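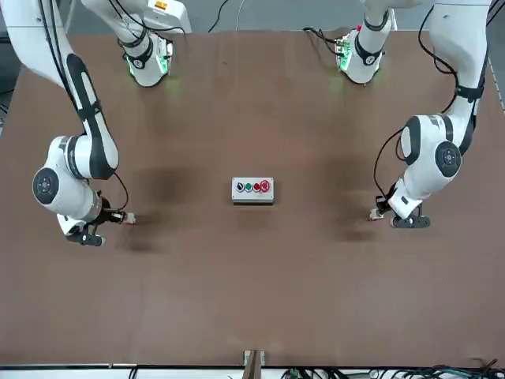
Popular Music and Media
Handout 4: Music videos, view counts and fan activity

Read before the seminar. Bring the worksheet from last time.

Background

A view count is the public number shown under a video. Labels use it in press releases, and entertainment sites turn the press release into a short news item, often within the hour. The item usually gives the title, the number reached and the time it was reached. It may end with a thank-you from the label or a new poster.

Round numbers get the coverage. A video that passes one million views is news for a new act and no news at all for an established one. When you read an item like this, write down who released the number and what it is being compared with.

Terms

Comeback: a new release with its promotion period, even if the act was never away.
Teaser: a short clip put out before the full video.
Streaming party: a set time when fans agree to play the same video.
Catalog views: views on older videos, which often rise when a new one comes out.

Case: Jorari

Jorari is a four-member vocal group signed to Dewan. Their second single, "Pratside," came out in February with two teasers and a dance practice clip. Kastriot Tomić directed the main video. Radomir Trajkovski wrote the choreography and also appears in the practice clip.

The fan club in Stescombe kept a log of its own activity in release week. It had 407 members at the time, and around 200 of them signed up for the first streaming party. The log records who signed up. It does not record who watched, or how many times, so be careful what you claim from it.

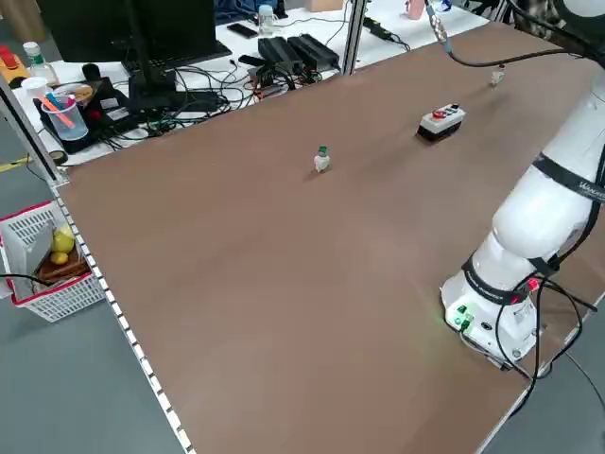
Dewan's announcement talked about the main video only. The practice clip was left out, although fans on the message board discussed it more than anything else that week. Compare this with last week's reading on B-sides.

For the seminar

Find one news item about a view count and mark each sentence as coming from the label, the site or the writer. Most will be from the label.

Be ready to say whether the practice clip should count as part of the single's promotion. Pairs will be the same as before.

Written work

One page, due 28/02/2018, on paper. Pick any act except Jorari. Give the source for every number you use and the date you looked it up, as counts change daily. Late work goes in the box outside the office.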